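Workshop tips: when a hand-held gripper pinches, sticks or drops out

We run two benches of hand-held grippers at Sandora, and last March one of them closed on a thumb. It was a bruise and a black nail, no worse, but it cost us a Thursday afternoon and made us look at how we set things up. These are the habits we kept.

Start with the cable. Our fault came from a cable that had been pulled sideways so many times that the signal cut in and out. The jaws stalled half open, the operator reached in to free them, and the signal came back. If a gripper stalls, let go of the trigger, set it down on the table and unplug it before a finger goes anywhere near the pads. Do this every time, even when you're sure it's only stuck.

Leave slack, but not so much that the cable drags across what you're picking up. Hold both grippers out as far as you'll need to reach and check that nothing goes tight. A strip of masking tape at the table edge takes the strain off the plug.
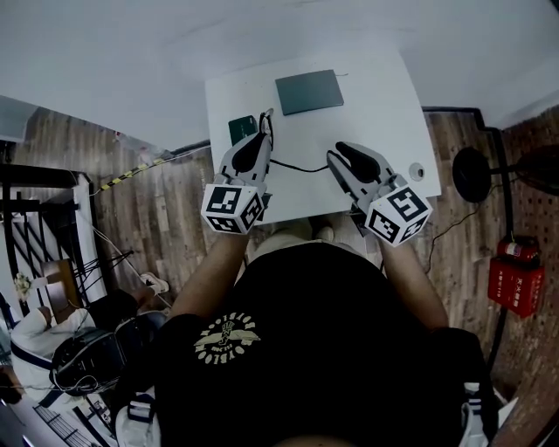 Check the pads at the start of the day. Rubber that has picked up dust or skin oil lets go of flat things first, like cards and thin boards. Wipe with a damp cloth, let dry, and don't use solvent. We tried it on a Valtier set and the pads went shiny and useless in a week. Ours get changed at 2000 cycles now. The pair in the accident had done 1446 and looked fine, so go by feel as well as by the log.

Keep the markers clean too. A smudge or a peeling corner on a marker cube makes the tracking jump, and people then grip harder to make up for it. Use a dry cloth only. Ink from some printers comes off with water.

Trim loose sleeves, bracelets and long lanyards out of the picture before you start. Short sleeves are best.

Small screws and caps belong in a dish. One rolled into the slide of our Nasska unit and jammed it, and digging it out took longer than the job.

Stop after 60 minutes and rest your hands. Thiện Thân, who looks after our second bench, sets a kitchen timer — the loud kind.

Floor cables get taped down or run along the wall. Know where the extinguisher is and keep the path to it clear. If a gripper feels warm at the plug or smells of hot plastic, switch off at the wall and tag it. A new cable from Quách is cheaper than a new gripper, and we keep two in the drawer under the bench.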